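Pruslow announces Irkora, a cooperative kitchen game set on a night ferry

Independent studio Pruslow will release Irkora, a cooperative cooking and management game for two to four players, on PC this July. Console versions will follow later in the year. The game is published by Softić and runs on Istar, the studio's own engine.

Irkora takes place in the galley of an ageing passenger ferry during a single winter season. Players work as the night crew. Each shift starts at 10pm, when the last cars are loaded, and ends at 6am, when the ship docks and the passengers leave. Between those times the crew has to feed everyone on board, prepare the breakfast service and keep the stores in order, while the ship moves under them.

The movement of the ship is the main thing that separates Irkora from other cooking games. The sea is simulated for the whole of each crossing, and the galley tilts with it. Pots slide along the hob. Trays left on a worktop without a rail will end up on the floor. Soup can be carried in a straight line in calm water, but in a heavy swell players will need to wait for the roll and move with it. A weather report is pinned up beside the galley door before every shift, so a crew can plan its menu around the conditions. On a rough night, many players will choose to serve sandwiches.

There are 40 crossings in the main season. The first few are short and quiet and are used to teach the controls. Later ones bring school parties, football supporters, a lorry drivers' strike that leaves the ship waiting outside the harbour, and a run of bad weather in the middle of the season when supplies can't be loaded for several nights. Crossings can be replayed at any point once they have been finished, and the weather can be changed when they are.

The cooking

Irkora contains 200 recipes. They are learned in several ways. Some are on the ferry company's printed menu from the start, and others are picked up from passengers, from the day crew or from a box of old cards kept in the dry store. Recipes are not followed step by step from an on-screen list. The card is an object in the world, which has to be taken down, read and put somewhere the other players can see it. It can also be dropped in the sink.

Ingredients behave as materials. Dough becomes stiffer in a cold galley and rises more slowly. Butter left near the ovens will soften. Eggs roll. The studio has kept the number of gauges and timers as low as it can, and most of the information a player needs comes from looking at the food or listening to it. Players who prefer clearer signals can turn on written labels and timers for every item in the options menu, and these do not affect scores or progress.

Stock control has been given as much attention as cooking. The galley has one walk-in fridge, one freezer and a dry store, and all three have limited space. Orders are placed at the end of a shift and arrive before the next one. Food that isn't used goes off, and the ferry company takes the cost of waste out of the crew's budget. The same budget pays for repairs and for new equipment, so a crew that over-orders in the first weeks may find itself with an oven door held shut by a broom handle for the rest of the season.

Playing together

The game can be played online or on one screen. Up to four players can take part, and the number can change between shifts without starting the season again. Progress is saved to every player's own copy, so any member of a regular group can host the next session.

Jobs are not assigned by the game. There is no chef class and no cleaner class, and every player can use every tool. Crews decide among themselves who cooks, who plates and who goes down to the car deck to find out why the lights have gone off. Voice chat is built in and is affected by distance and by closed doors. A player in the walk-in fridge with the door shut can't be heard in the galley. There is a set of hand signals and a bell for people who don't use a microphone.

A version for one player is also included. It uses the same crossings with smaller passenger numbers, and the lone cook is joined by a deckhand controlled by the game. The deckhand can be asked to fetch, wash, stir and carry, and gets better at jobs that are given to him often. The studio had first planned to leave single-player out, but changed its mind after feedback from a closed test held last winter.

How it was made

Work on Irkora began as a test of liquid and loose objects in the Istar engine. The first version had one room, one table and a pan of water, and was used to check how the engine coped with a floor that never stayed level. The ferry was added some months later. The team at Pruslow now numbers 12, most of whom have worked on the project from the beginning.

The team spent time in working kitchens before it built the final galley. Equipment was measured and recorded, and the sounds in the game come from real pans, trays, doors and extractor fans. Metal surfaces took longer than any other part of the art. Nearly everything in a ship's galley is steel, and in early builds the room looked flat and grey because each object reflected the same light in the same way. 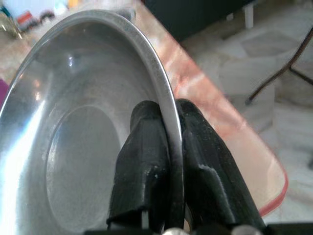 The current lighting system treats worn, brushed and polished metal as separate materials. It also tracks condensation, grease and scratches, which build up over the season and can be partly cleaned away. Players can spend the quiet hours of a shift scrubbing down if they wish. There is a small bonus for doing so and no penalty for leaving it.

Music is used sparingly. A radio in the galley picks up stations from either shore, and the signal fades in the middle of the crossing. The radio can be retuned, moved or switched off. The songs were recorded for the game and will be sold as a separate soundtrack on the day of release.

Accessibility

Because the camera moves with the ship, the studio has tested the game with players who are prone to motion sickness. The tilt of the view can be reduced or removed while the physics stay the same, so objects will still slide but the horizon will stay level. Other options at launch include full control remapping, one-handed control layouts, adjustable text size, subtitles with speaker names, and a choice of colours for order tickets. Shift length can be extended, and orders can be set to wait without a time limit. All of these settings can be different for each player in the same crew.

Demo and release details

A free demo will be available in the month before release. It contains 2 crossings, one calm and one rough, and can be played alone or with others. Only one member of a group needs to download it in order to play online with friends. Progress from the demo will carry over to the full game.

Irkora will be sold as a single purchase. There are no paid upgrades, and no in-game currency can be bought. Softić will confirm the price when pre-orders open. The publisher also plans a boxed edition with a printed set of recipe cards, to be sold through its own online shop while stocks last.

After launch, Pruslow will add a summer timetable as a free update. It will bring longer daylight, fuller ships and a barbecue on the upper deck, wind permitting. A tool that lets players write their own crossings, including passenger lists, menus and sea conditions, is in development and will be released when it is ready.

Press and creators

Review copies will be sent out before release. Writers and video creators who would like one should contact the Softić press desk and say which platform they plan to use and how many people will be in their crew, as extra codes can be supplied for group play. Screenshots, logos and a gameplay trailer are available in the press kit on the publisher's website. Footage from the first ten crossings may be shown freely. We ask that later crossings are not shown before the day of release.

About Pruslow

Pruslow is an independent game studio that makes cooperative and simulation games. It develops and maintains the Istar engine, which is used in all of its projects. Irkora is its first game to be released with an outside publisher.

About Softić

Softić publishes games by small teams on PC and consoles. It provides funding, testing, translation and release support, and its developers keep ownership of their work.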